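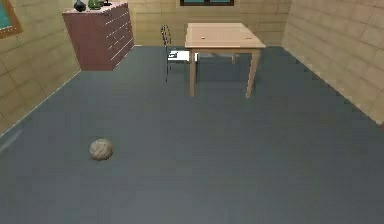
Flondine tenants' newsletter: the autumn works

The heating at Flondine will be switched over to the new boilers in the first week of December. Until then the old system stays on, and the timer settings will be the same as last winter. Please don't adjust the valves in the stairwells. They control more than one flat, and turning one down on the second landing leaves the people above without hot water in the mornings.

Butex, the heating contractor, needs to get into 39 of the 40 flats to fit new thermostats. The remaining flat is empty and was done in the summer. Each visit takes less than an hour. You'll get a card through the door with a morning or an afternoon slot, and if it doesn't suit you, ring the office and ask for another. Someone over 18 has to be in. If you would like to leave a key instead, the office can hold it for the day, but you need to sign for it both ways.

Before the visit, clear a space by the hall cupboard and take anything off the top of the radiators. The fitters will move a chair or a small table, but they won't shift wardrobes or beds. If you can't manage the lifting yourself, say so when you confirm your slot and we'll send someone the day before.

The new thermostats have a dial and two buttons. They will come set to a daytime and a night-time temperature, and you can change both. A printed guide is left with each one, in large type if you ask for it.

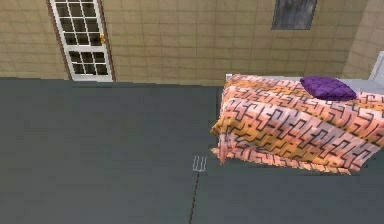 Picture credit: Hondico

Draughts were the most common complaint in last winter's survey, ahead of noise and parking. Chevalier will be replacing worn seals on outside doors in both blocks once the thermostats are finished. This covers the doors to the yard and the bin store as well as your own front door if it opens on to the walkway. Inside doors are not included.

In the meantime there are a few things worth doing. A strip of foam tape from any hardware shop will deal with most gaps down the side of a door, and a brush strip does the same job along the bottom. Wipe the surface down first and let it dry or the tape will come away within a week. Do not tape over the vents above the kitchen windows. We found several blocked last year, and those flats had the worst mould — two of them had to have the plaster taken back.

If you see black spots on a wall or around a window, report it early. Send your flat number, the room and how long it has been there. You don't have to clean it off before we visit.

The hardship fund is open again with 900 pounds in it, paid out in small grants towards winter fuel bills. The form is one page long and you can pick one up from the office or ask for it by post. Grants are decided every 6 weeks. Anyone who had help last year can apply again.

The office will be closed between Christmas and New Year. The repairs line stays open throughout for leaks, loss of heating and loss of power. Anything else can be left as a message and will be answered when we are back.

24 September 2026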